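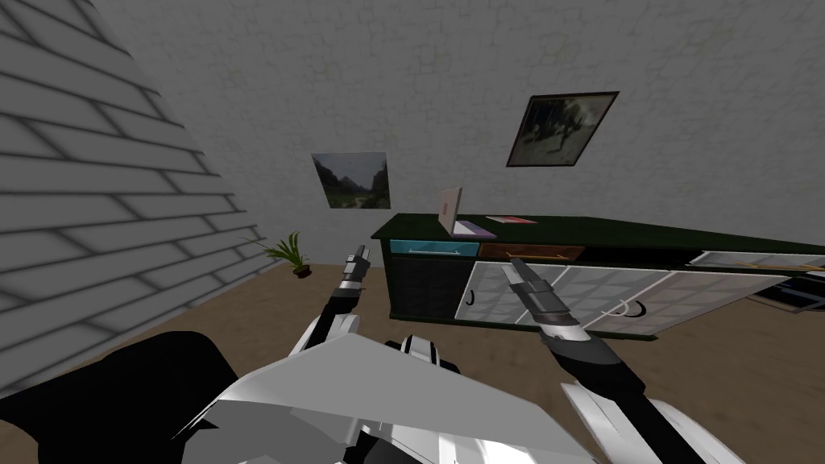 Le buffet de famille : garder, vendre, repeindre
Rapport de projet, enquête collective, 2e année
Groupe 4 : Haruna Ichikawa, Joon-young Bae, Savita Pant
Encadrement : Kumiko Shibata
Version rendue le 12 mars 2022

1. Point de départ

Le sujet vient de Savita. Sa tante vidait une maison à Trinevska, personne ne voulait du buffet, trois semaines de discussions au téléphone et à la fin il est parti à la recyclerie. On s'est demandé si c'était pareil ailleurs. Réponse courte : oui, souvent.

Question retenue après deux changements (voir journal de bord) : que deviennent les gros meubles de rangement quand un logement est vidé, et qui décide ? On s'est limités aux buffets, bahuts et enfilades. Pas les armoires - trop différent, elles se démontent et elles restent en général dans une chambre. Le buffet, lui, est dans la pièce où on reçoit.

2. Méthode

Questionnaire en ligne, 77 réponses exploitables. Diffusé par la liste de la promo, puis par le groupe de quartier de Boonchu. Beaucoup d'étudiants donc, et leurs parents. Biais évident, on y revient.

Entretiens : 12, entre 25 minutes et une heure et demie. Enregistrés sauf deux (refus). Retranscription partagée en trois, pas toujours avec les mêmes conventions, désolés pour l'annexe B.

Relevé d'annonces sur le site de Vada, le dépôt-vente. 1 238 annonces de meubles parcourues, 498 gardées parce que c'étaient bien des buffets ou assimilés. Pour chacune : prix demandé, longueur si indiquée, couleur ou essence, motif de vente si le vendeur en donne un. Le tableur est de Joon-young, c'est lui qu'il faut voir pour les formules.

3. Résultats

3.1 Le motif de vente

« Déménagement » arrive loin devant. Mais en entretien le mot couvre tout : séparation, décès, départ en maison de retraite, envie de changer. Une dame nous a dit qu'elle avait écrit déménagement pour que les acheteurs ne négocient pas trop. Donc prudence avec cette colonne.

La succession est presque jamais écrite dans l'annonce. Elle revient pourtant dans sept entretiens.

3.2 Qui décide

En théorie les frères et sœurs ensemble. En pratique celui ou celle qui habite le plus près et qui a les clés. Plusieurs enquêtés le disent sans qu'on pose la question. Il y a aussi la question de la voiture : celui qui a accès à un utilitaire tranche, les autres suivent par message.

« J'ai dit oui pour le buffet, après j'ai mesuré mon salon » (entretien 5). Il est resté deux ans dans un garage.

3.3 Repeindre

Partie qu'on n'avait pas prévue. Cinq enquêtés ont gardé le meuble à condition de le peindre, et dans trois cas ça a fait une dispute. Pour les parents, peindre = abîmer. Pour les enfants c'est ce qui permet de le garder. Les couleurs citées : vert foncé, bleu, blanc cassé. Dans les annonces, les meubles repeints sont demandés plus cher que les autres, mais on a pas les prix de vente réels, seulement les prix affichés.

Un atelier, Borodero, donne des cours de peinture sur meuble le samedi. Haruna y est allée une fois. Elle en a ramené des notes (annexe C) et un tabouret raté.

3.4 Ce qu'il y a dedans

Nappes, service du dimanche, bougies, notices, piles, album photo. Le contenu pose parfois plus de problèmes que le meuble. Deux personnes ont gardé la vaisselle et donné le buffet, une seule a fait l'inverse. À creuser - pas eu le temps.
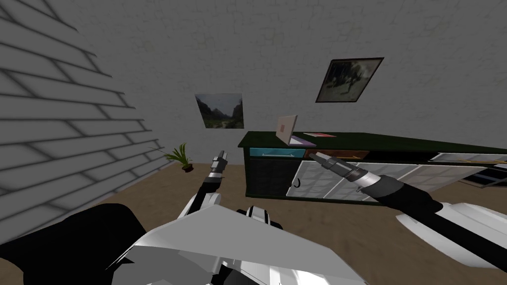
4. Limites

Échantillon jeune et urbain. Presque pas de réponses de gens qui vivent en maison, alors que c'est là que les grands meubles restent.

Les annonces ont été relevées sur une periode courte, sans l'été. Il faudrait refaire le relevé en mai, quand les gens vident avant les vacances.

On a aussi interrogé Shota Nakajima, qui gère les arrivages chez Vada, mais il parle comme professionnel. On ne l'a pas compté avec les autres.

5. Répartition du travail

Haruna : questionnaire, quatre entretiens, partie 3.3.
Joon-young : relevé, tableur, quatre entretiens, mise en page.
Savita : quatre entretiens, parties 3.1, 3.2 et 3.4, relecture (rapide).

Annexes : A questionnaire, B retranscriptions, C notes de l'atelier. L'annexe A est dans un fichier à part, déposé sur l'espace du cours.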